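Clothes swap comes back to Pernen, and I'm clearing out my closet

By Jolien Lambrechts
2018-01-15

Good news for anyone whose closet door no longer shuts: the Pernen winter clothes swap is on again! It moves this year from the church basement to the old Fonent building on the corner, which has way more floor space and (thank goodness) a parking lot that gets plowed.

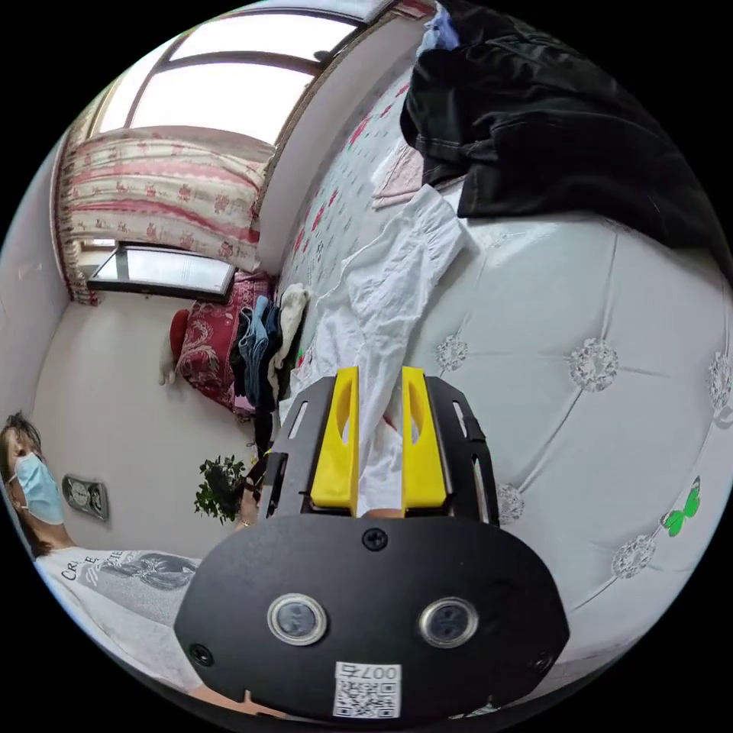
2 min read

I went to the last one mostly for the coffee and came home with a raincoat I still wear, so I'm a little biased. The idea is the same as before. You bring clean clothes you're done with, you get a ticket for each piece, and each ticket gets you something off the racks. The limit is 12 pieces per person this time, down from last year, when a few people showed up with whole carloads and the line went out the door and past the bakery.

Raghda Qudah is running it again, and I caught her on the phone between errands. She told me 41 households have signed up so far and she'd love a few more with kids' stuff, mainly snow pants and boots. "We always have a mountain of ladies' tops and then one sad pair of mittens," she said. Well, I'm afraid I'm part of the mountain.

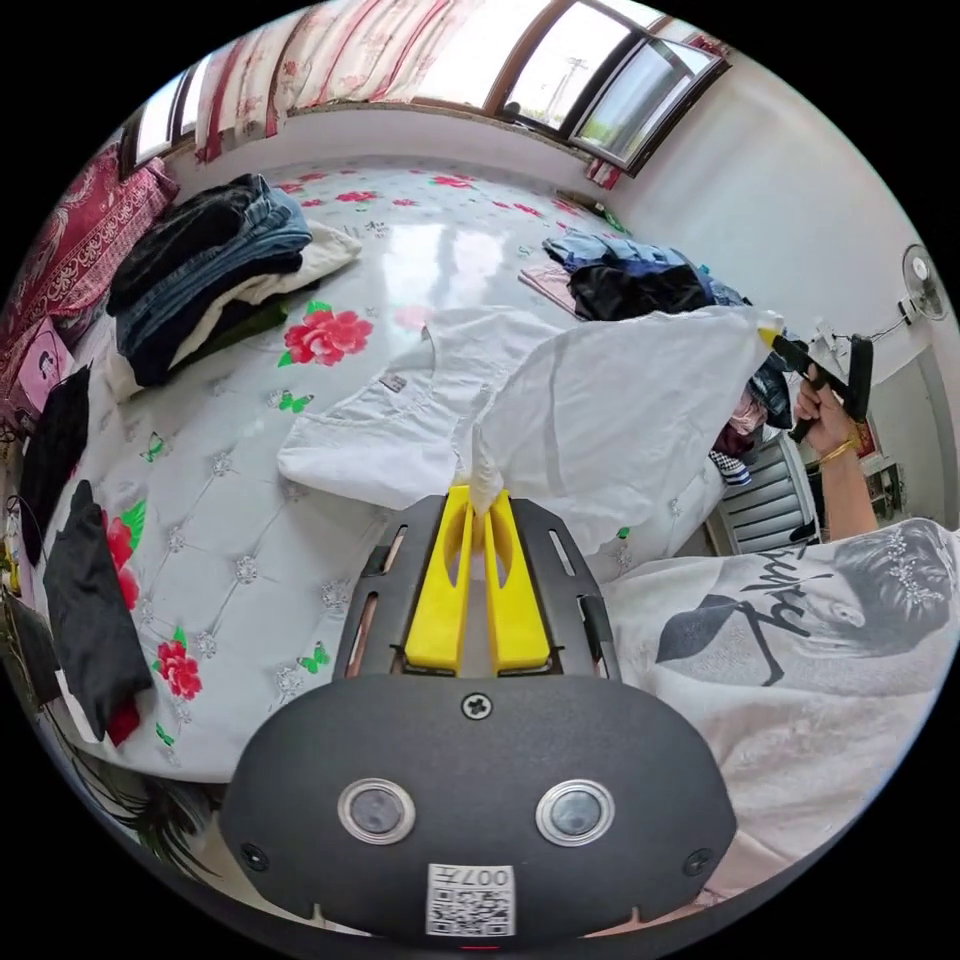
A white top on the bed, brand tag near the neckline.

Tops and dresses should come folded, coats on a hanger if you can spare one. Please check the pockets! Last January a set of house keys went home with the wrong jacket and it took almost two weeks to get them back to their owner. Missing a button is fine, as there's a mending table again, with Obi from the shoe repair place on the sewing machine.

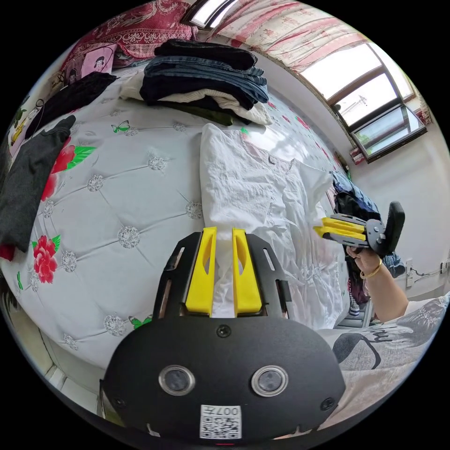 What they won't take is underwear, swimwear or anything with a broken zipper, and they're also saying no to pillows and bedding after running out of room for it last time. Raghda says if you're on the fence about a piece, bring it anyway and they'll have a look at the door. Whatever is left at the end goes to the thrift store on the Hinix road, so you don't have to haul it home again.

Doors open at ten and the racks close at 2. Parking is free and there's a ramp at the side entrance. I'll be there early, so come say hi (I'll be in the raincoat).

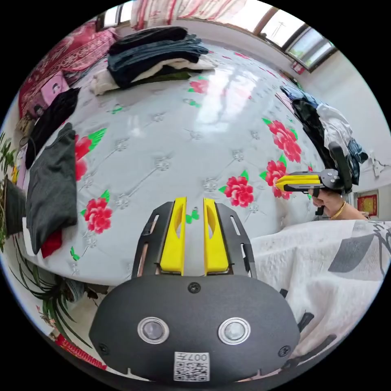 How to sign up

Put your name on the sheet at the Pernen library desk, or just call them and they'll add you. There are 40 hangers to borrow at the desk too, first come, first served. If you can stay after closing to fold tables, tell Raghda and she'll save you a slice of cake.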